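Ticket: Serving tray sticks to tabletop and leaves a mark
Status: Open, waiting on customer
Category: Tableware and trays
Product: Trullden serving tray, wood-grain print
Opened by: Grigore Sima

Grigore Sima, Monday, 9:12 a.m.
I bought 2 of the Trullden trays from your Zurnurau store in January. One is fine. The other sticks to my white table when I leave it there after a meal, and when I pull it up there is a faint brownish ring where it sat. The ring comes off with dish soap but it takes some rubbing. The tray has been through the dishwasher over 12 times, always on the top rack. The label says dishwasher safe.

Support, Monday, 10:40 a.m.
Thank you for writing in. Please let us know:
- What temperature is the dishwasher set to?
- Is the tray put away or set down while still damp?
- Does the printed side show any lifting or bubbles?
- Does the same thing happen on a placemat?

Grigore Sima, Monday, 1:25 p.m.
Eco cycle, I don't know the exact temperature. I dry both trays with a towel, but there could be water left under the rim. No bubbles on the print and no lifting at the corners. The top still has its shine. I use a striped placemat under my plate but the tray goes straight on the table, so I can't say about the last one.
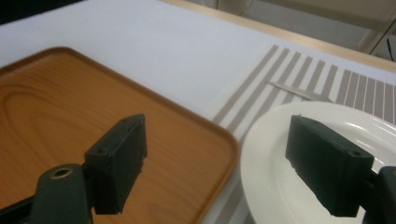
I also tried swapping the two trays. The good one sat in the same spot for 6 hours and left nothing, so I don't think it's the table. The cleaner I use is Sampaio surface spray, same as before I had the trays.

Support, Monday, 3:05 p.m.
Thanks, the swap helps. We would like to rule out residue on the underside before we replace it. Please wash the tray by hand at 35 degrees with plain dish soap, rinse it well, and stand it on its edge overnight. Leave off the spray for that part of the table and wipe it with water only. Then set the tray down as usual and check after 6 hours.

If the ring comes back, reply to this ticket with the code stamped on the underside and we will pass it to Jevia, who handle the replacements.

Grigore Sima, Monday, 3:31 p.m.
Will do. The code is hard to read - I can make out the first part only. I'll try again in daylight and post it with the result.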